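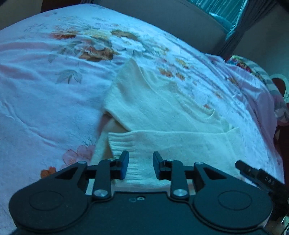 Wool does not need washing after every wear, according to the owner of Ruchti, a repair shop in Tunum, and most of the people who bring her a shrunken sweater have washed it far too often. "They come in July with the whole winter's knits," she says. "Half of them were clean to begin with."

I had gone in expecting a sales pitch. The shop sells Skivamard, a rinse-free wool soap, at 16 dollars a bottle, and the label promises 90 washes. Has she ever gotten that many? "No," she says. "If you pour like a normal person, you get nearly 60."

She is no kinder to cedar blocks. Moths lay eggs in sweaters put away dirty, she says, and a nice smell won't stop them. So wash once, before storage, and use a closed bag. I asked if she had tested this or just heard it. She thought about that for a while. "I've had 2 boxes under my own stairs for 6 years - one with cedar, one without. No holes in either."

Which proves very little, as I pointed out. She agreed, and went back to a cuff she was darning.

On pilling she was firmer. Soft yarn pills, expensive or cheap, and a comb takes it off. The electric shavers? "Fine until you hit a seam." She had three sweaters on the shelf waiting to be patched for that very thing.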